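ok thread. finally swapping the power supply and the graphics card in the old tower and I have Opinions

background: the PC is a hand-me-down office box. fine processor, 16 gigs of memory, power supply from the dinosaur age. it has been shutting itself off in the middle of games since October

not a blue screen, not a freeze. just click – black. then it boots right back up like nothing happend

first thought was heat. cleaned the dust filters, new paste on the processor, watched the temps for an entire evening. 64 degrees at the worst. so not heat

second thought was memory. ran the memory test overnight, zero errors. ran it again with one stick out. zero errors. put the stick back in the wrong slot, spent 20 minutes thinking I had killed the board. I had not killed the board

Touran Sharifi (who has fixed more of my computers than I have) told me to look at the label on the power supply and do the math. so I did the math

label says 500 watts in big numbers. then you read the small table underneath and most of that is on rails the graphics card doesn't even use. sneaky

it's a Trimen, came with the case. if you have a Trimen that came with a case, go read your label. I'll wait

so the plan: new supply from Werneck, the modular one, and a used Mahmoudi card off the local classifieds. total came to $534 with the cables, which is more than I said I'd spend, please do not scroll up to find what I said I'd spend

also got one of the small Gultum fans for the back because shipping was free if I added one more thing. yes I know how that works. yes it worked on me
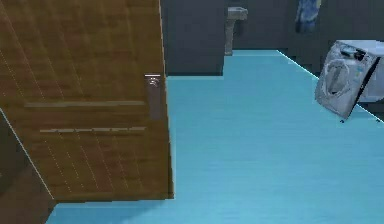 the door with the metal handle

anyway.

back to the supply. things I wish I'd known before I started pulling cables:

one. do NOT reuse the old modular cables with a new supply even if the plugs fit. the plugs fitting means nothing. the pins on the supply end are different between brands and sometimes between models of the same brand. people fry drives this way

two. take a picture of the front panel connectors before you unplug them. power switch, reset, the little light. the print on the board is unreadable and the manual PDF is worse

three. the big 24 pin connector has a clip. the clip is on the side you can't see. squeeze the clip. do not just pull. I just pulled, for a while

four. run the processor power cable BEFORE you screw in anything else. it goes up behind the board and out the top corner and if you leave it for last you will take everything apart again. ask me how I know

(I took everything apart again)

the card went in fine. two slots, two power plugs, one cable per plug and not the splitter thing. it does hang down a little at the far end so I'm keeping an eye on that

first boot: nothing. no fans, no light. big stomach drop

switch on the back of the supply was off

second boot: fine. fans, light, logo, desktop. uninstalled the old drivers, installed the new ones, restarted 3 times because it kept asking

played for 2 hours with everything on high and no shutdown. not calling it fixed yet, the old one would sometimes behave for a whole evening too. giving it a couple weeks

noise is way down. the Trimen had a whine I'd stopped hearing, and now that it's gone the room sounds weird

someone asked in replies if I could've kept the old supply and just capped the frame rate. probably? it did help when I tried it, shutdowns went from every night to now and then. but I didn't love trusting it with a newer card

other question – no I'm not selling the Trimen. going to electronics recycling. wouldn't put it in anybody's machine

cable management pics: no. side panel is on and it's staying on

still need to figure out where the leftover screw goes. will update if its important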